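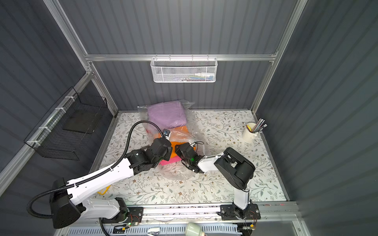
Folded cloths in a clear plastic bag, lavender on top.

Storing Towels and Cloths in Clear Bags -- Frequently Asked Questions

Which bag size do I need?
The Ternside 20 liter bag takes a short stack of hand towels or a larger number of thin cleaning cloths. Bath towels need the 100 liter bag.

In what order should items be packed?
Thin cloths at the bottom, towels on top. Fold every item to the same width before it goes in. Color order has no effect on storage, but mixed colors are easier to tell apart through clear plastic.

Can I store towels that are slightly damp?
No. Dry them fully and let them cool. A closed bag holds moisture, and mildew marks on cotton are often permanent.

The bag will not lie flat. Is it faulty?
No. Thin film wrinkles in handling. Press the air out from the closed end toward the opening, then fold the opening under the stack.

Will dyes transfer between items?
New orange, red and pink cloths can bleed. Wash them separately at least twice before packing them against pale towels.

How do I label a bag?
Write on a paper tag and slip it inside the front face. Pencil is preferred -- some pen inks migrate into the film.

Do the bags fit Huninik shelf bins?
The 20 liter bag does. The 100 liter bag fits the Broleo deep bin only.

How do I reorder?
Quote part 193 (20 liter) or part 953 (100 liter) to Derek Horrocks at the Hulme order desk.

Last revised 12 Jan 2021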